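I caught Bastien Leblanc at the Mirkbridge tip shop one morning in June, halfway through his second coffee and already talking. He sorts donated books, 3,000 of them last winter, and he reads the inscriptions first. "Dear Coste, sorry about the boat," he quoted at me, delighted. "What happened to the boat?" I still want to know!

He keeps his favourite covers at home in Trulemport - 154 so far.

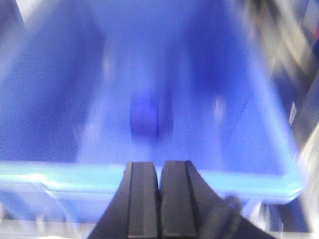
"Cookbooks go quickest," he told me, "and the stained ones go before the clean ones."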